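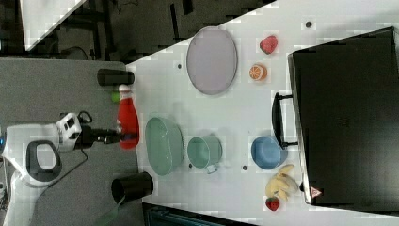

Damián Meléndez asked under my last post whether I really clear the whole table before I put anything away, or whether that's just me being fussy.

Fussy, I'm afraid! But I do like everything in one place where I can see it, plates and cups and fruit all together, and then I decide what lives where. If I start with the cupboards I only end up shuffling the same mugs from one shelf to the next until teatime.

My order, for what it's worth: sauce bottles first (the red squeezy one always wanders off), then plates, then bowls and mugs, and fruit at the very end so it can sit on top of things and not get squashed.

Bananas stay out on their own. I put them in with the strawberries once in December and the whole bowl went over in 2 days, such a waste.

Pale green and light blue crockery goes together beautifully, by the way. I used to want a matching set, and there was a Dinditz one in the window at Khalaf for 162, which I walked past every Thursday for months. Never bought it. Glad now!

Isauro Quezada, yes, I do wipe the table in between, just a damp cloth and a drop of washing-up liquid. White shows every little speck.

Right, kettle on. Cutlery drawer tomorrow, and I'm rather dreading it.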